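About Sayce Tableware Library

Sayce Tableware Library lends plates, bowls, glasses, and serving pieces to households, schools, places of worship, and community groups. It was founded on the belief that a family should be able to seat its guests at a proper table without buying dishes it will use once a year. The library is a membership organization. It is governed by a board elected by its members and managed by its director, Gwawr Lougher.

Our History

The library began in the back room of a former hardware store on Katatley Street. The first collection was a gift from a church kitchen that was closing its doors and had no further use for its dinner service. Several families on the street had been borrowing from that kitchen for years, for weddings and funerals mostly, and they asked that the dishes stay in the neighborhood. A shelf list was drawn up in a school notebook, and borrowers signed for what they took. The notebook is still kept at the front desk, although loans are now recorded by computer.

Within a few years the shelves were full. The building next door came up for lease, the wall between the two was opened, and the present reading counter was built where the paint shelves had stood. The name Sayce was taken from the hardware store, whose painted sign remains on the side wall and has been left as it was.

Today the library holds nearly 2,000 pieces and serves 400 member households. Membership is open to any resident of the county and to groups that meet within it.

Our Purpose

The library exists to lend. Every decision about the collection is made with the borrower in mind, and pieces that cannot be lent are not accepted, however handsome they may be. We do not operate as a museum, and we do not sell from the shelves. A member may borrow a single cake stand for an afternoon or a full service for a reunion, and the same terms apply to both.

We also hold that ordinary dishes deserve care. Much of what is given to us was bought for daily use by people who expected it to last. When a cup has been in a family for decades, the person who donates it often has something to say about it, and our staff are asked to write that down. These notes are kept with the record of the piece and may be read by any member.

The Collections

The holdings are arranged in two main collections, named for the rooms in which they are kept.

The Willow Room holds matched services. These are the sets most often requested for large meals, and they are packed and lent in multiples of the same pattern. Members planning a dinner should speak with the desk early, particularly for dates in July, when reunions and weddings fall close together.

The Ultau Room holds everything else: single plates, odd glasses, pitchers, platters, and the remains of sets that have lost too many members to be lent whole. It takes its name from the family that paid for its shelving. Borrowers are free to browse this room and to put together a table of their own choosing. Many of our longest-standing members use no other. 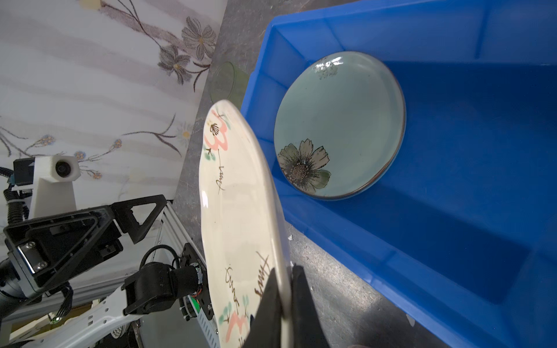
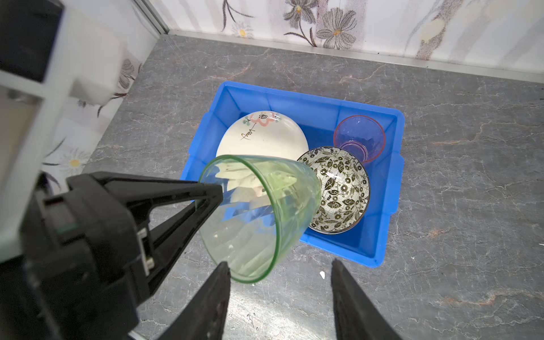 Deciding what belongs in a mixed collection is a large part of the work of our staff, and the library has adopted a plain set of guidelines for it. A piece is first checked for soundness. It is then considered for how it might sit beside others, as few borrowers of single pieces want them to look like strays. Color is the usual starting point. A cream-white plate with pink flowers and brown script can share a table with a pale blue-green one edged in dark brown, and a green-tinted tumbler will go with either. Weight and height matter as well, and a borrower who is choosing for older guests is generally shown the lighter pieces first. Staff will offer an opinion on a grouping when asked – and will keep it to themselves when not.

Donations

The library accepts gifts of tableware throughout the year. Pieces should be clean and free of chips and cracks. We are glad to receive incomplete sets. We regret that we cannot take pressure cookers, knives, electrical goods, or anything with a non-stick coating.

Donors are asked to complete a short card giving the source of the piece, if it is known, and anything they would like a future borrower to know. The card may be left blank. Once a gift has been accepted it becomes the property of the library, and it may be lent, held in reserve, or passed to another charitable lender. It will not be returned except by written agreement made at the time of the gift.

Financial gifts support the purchase of shelving, crates, and replacement pieces for the matched services. A gift of $200 covers the yearly cost of membership for families who have been referred to us by a school or a county office. Such memberships are held on the same terms as any other, and no separate record of them is kept at the desk.

Borrowing

Loans are made for one week and may be renewed by telephone if no other member is waiting. Each household may have up to 2 loans open at one time. Groups should name one person who will sign for the loan and see to its return.

Dishes are to be washed and dried before they come back. Glasses should be returned in the divided crates in which they were lent, with the crate lids fastened. Members who do not have a way to carry a large order may ask for help when they reserve it, and staff will arrange a time at the side door.

Breakage is expected. A member who breaks a piece is asked to report it on return and to pay the replacement charge shown on the loan slip, if there is one. Most pieces in the Ultau Room carry no charge. The library does not suspend members for breakage. It does suspend them for failing to return a loan after three written notices.

Education and Community Work

In partnership with local schools, the library offers a course of visits in which students learn to set a table, plan a simple meal, and care for what they have used. The course ends with a lunch that the students host for a guest of their choosing. Teachers may request materials in advance for classroom use.

The library also lends to public meals. Our dishes have been used at harvest suppers, at a naturalization luncheon held in the county courthouse, and at the yearly meal for school bus drivers. Organizers of free public events pay no fee, provided that the event is open to all and that paper and plastic dishes are not used beside our own. Exceptions are made for events at which small children will be served.

Governance

The board is made up of members in good standing and meets every other month in the Willow Room. Meetings are open. The minutes are kept at the front desk, and copies will be mailed on request to members who do not use the internet. The present borrowing terms were approved on 02/08/2022 and replace all earlier versions, including the printed card that some members may still have at home.

The director is responsible for staff, for the collections, and for the building. Ms. Lougher joined the library as a desk assistant and later kept the records of the Ultau Room, where she began the practice of writing down donors' accounts of their gifts. She answers members' letters herself.

Visiting the Library

The library is on Katatley Street, beside the post office. Parking is available behind the building, and the side door has a ramp. New members should bring proof of address. Children are welcome in both rooms with an adult, and a low shelf near the entrance to the Ultau Room has been set aside for pieces that may be handled freely.

Questions about membership, donations, or group loans may be left at the front desk or sent by mail to the director's office.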